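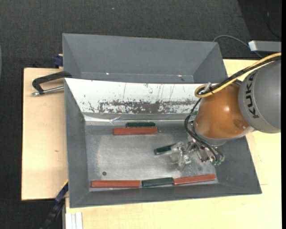 KUKA arm holding a green block over the front bin, with the rear bin behind it. The front bin rests on a wooden top, with clamps at the left.

How to check a bin-picking cell before you believe its numbers

Every supplier has a pick rate. It will be on the first slide, it will be high, and it will come with very little about how it was measured. I have sat through enough of these to stop being polite about it. What follows is the routine I use on small cells where an arm takes simple parts out of one bin and puts them in another, or moves them about inside the same one. It won't replace your risk assessment, and it won't satisfy a customer who wants a certificate. It will tell you whether the figure on the slide means anything.

You need a quiet half day, a marker pen, a roll of tape, a notebook and whoever is authorised to run the robot.

Step 1. Read the paperwork first

Ask for the risk assessment for this cell. A great many people will hand you the manual for the arm and hope you don't notice. The robot on its own is only part of the machine; the gripper, the part in its fingers and the bins all belong in the assessment too. ISO 10218 is the usual starting point for industrial robots, so check which edition they worked to. If someone says the cell is "compliant", ask with what, and who signed it. If the answer is the name of the arm's maker, go back to the start of this step.

Step 2. Look at how the bins are held

Do this with the robot stopped and locked off. Clamps are fine for a trial. I have no quarrel with a C-clamp across two bin rims if it is tight and it appears on the drawing. My quarrel is with clamps that get added on the day and then forgotten, because the next person takes them off to borrow them.

Mark the bin corners on the table with tape. Mark the clamp positions as well. Push each bin by hand, firmly, from two sides. Anything that shifts off its tape gets fixed before you carry on, and you write down that it shifted.

Step 3. Follow the cables

Start at the wrist and work back. Look for anything that could catch on a bin rim when the wrist turns. Then have the operator jog the arm slowly to each far corner of the bin and watch the loops. A cable that hangs clear in the middle of the bin may well drag in the corner, and demonstrations have a way of staying in the middle.

Step 4. Read the walls

Scuffs on a bin wall are a record of sorts, though a poor one. They don't say whether the gripper made them, or the parts, or whoever last tipped the bin out. Clean the wall or stick a fresh strip of tape over the worn area, run the cell, and look again. New marks on new tape are evidence. Old marks are a reason to ask a question.

Step 5. Write down what counts as a pick

Do it before the run, and get it agreed. My wording is plain: one part, lifted clear, set down in the target area, with no hand in the cell. A dropped part is a miss. So is a part picked up on the second try, whatever the software calls it. On the Clirmont trial the two sides had different ideas about retries, and it took a whole Thursday to sort out.

Step 6. Run it with awkward layouts

Use parts touching side by side, parts end to end in a row, and parts hard against a wall. These are where two-part picks and fouled fingers show up. Well-spaced blocks in the middle prove very little.

I ask for 300 attempts as a bare minimum, with the layout changed by somebody who doesn't work for the supplier. The Botville cell was sold to us on a log of 2,000 picks, all from the same starting layout. We ran 352 of our own and stopped it 7 times by hand. None of those stops would have shown in their kind of log, as it only recorded finished cycles.

Step 7. Test the stops

Press every emergency stop, one at a time, with the arm moving and a part held. Note whether the gripper keeps hold. Either behaviour can be right, but it has to match the risk assessment. Then cut the power and do it again.

Step 8. Keep the failures

Log each miss with the time, the layout and what the gripper was doing. Keep the log with the cell. If the supplier offers to tidy it up for you, say no thank you.

Re-run steps 2, 3 and 7 after any change of gripper, bin or part.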